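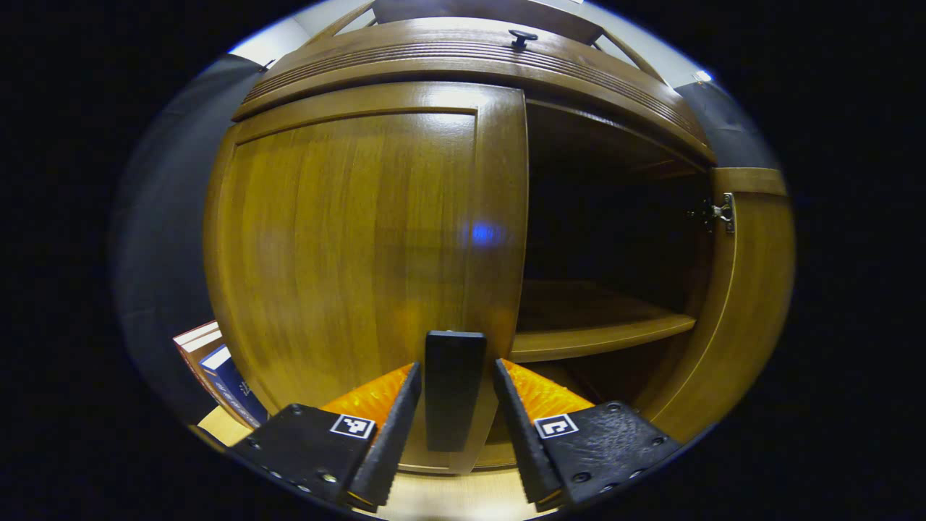
*The cabinet, door and top molding*

Hi all,

Boglárka Magyar wrote:

> I've inherited my aunt's recipe cards, more than 390 of them, half in Hungarian and half in her own private shorthand. Do I type them up, scan them, or just cook from them and hope? And what do you all do about measurements like "one small blue cup"? The blue cup is long gone.

Oh, Boglárka, I feel this one! I went through the same thing with my grandmother's box and I'm still not done, so take this as notes from the middle of the road.

Scan first. I used the flatbed at the library and did four cards at a time, front and back, and saved each batch under the first dish name. I tried typing straight from the cards before that and lost a whole evening to one dumpling recipe with gravy all over the middle of it — I could have zoomed in on a scan and been in bed by ten.

On the cup problem, pick a recipe you remember the taste of and work backward. Gran's "coffee cup" came out at 80 grams of flour when I got the nut crescents right, and once I had that number the other cards with a coffee cup in them fell into place (well, except the plum cake, which is still a brick). I pencil the weight on a sticky note and leave the card itself alone.

For the shorthand, could you post a few lines here? Somebody on the list helped me figure out that my "z.h." was onion, and I'd been reading it as a temperature. A cousin might know some of it too, if there's one who cooked with her.

I keep my cards in a shoebox with the tabs cut from cereal boxes, sorted by who gave her the recipe, because that's how she had them. Alphabetical would be faster to search but I can't bring myself to do it.

Does anyone have a plum cake that works with fresh yeast? I have a pile of plums coming in September.

Jo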